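Fisthorpe Tablecloth Patterns – README

Last updated: June

A table of 83 printed tablecloth patterns sold on Fisthorpe market, typed up over one damp winter. One row per pattern, 19 columns, most of them filled in. Colours are by eye, and the eye was often tired.

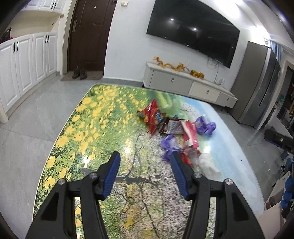 Photo: Gakus / Fisthorpe pattern list

Yellow flowers with white blossom go under "landscape", as does anything with a bit of sky. "Fruit" is its own group and has caused arguments – lemons mainly.

Prices are in pence, so 1000 means a tenner. The 4 rows marked Cáceres came home in a suitcase and have no price.

2 comments · 5 shares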